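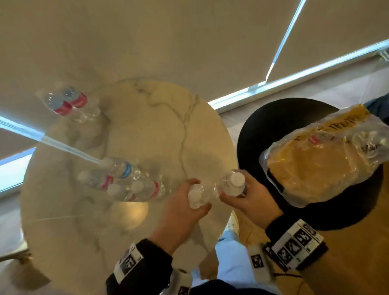
Notebooks > Magagula reading group > Air power and supply

20/07/2022. Back on the airlift chapter today, after leaving it alone since March, and I am glad I did leave it, as I think I was reading it for the wrong thing. I had been hunting for a theory of bombing in it (my old habit, as Marietjie will tell you) when the whole argument is about tonnage, and about who gets to decide what goes on the next aircraft. Water is the case that brought it home to me. A clear plastic bottle lying on its side on a marble table looks like nothing at all, but put 2,000 of them on a pallet list and you have pushed out something else that a garrison badly wants, and somebody has to sign for that choice.

Ran the Narkden exercise again with the new tables. Ollby is the forward strip, Plirholm the rear depot, 14 sorties a day if the weather holds. Elvira Usuga played the air commander and was wonderfully stubborn – she held back a third of her lift for a move she never made, and Ollby was short by turn six. I'd have called that a mistake last year. Now I am less sure, because the other side plainly planned around the reserve, and our scoring sheet has no column for that.

To do: add the column. Check the turnaround figure on page 67, where I have 40 minutes and Marietjie Matlala has something longer, and hers is probably right. Also reread the bit on command at a distance before we meet again, and do please write in the margins, anyone who borrows this – I like finding the notes.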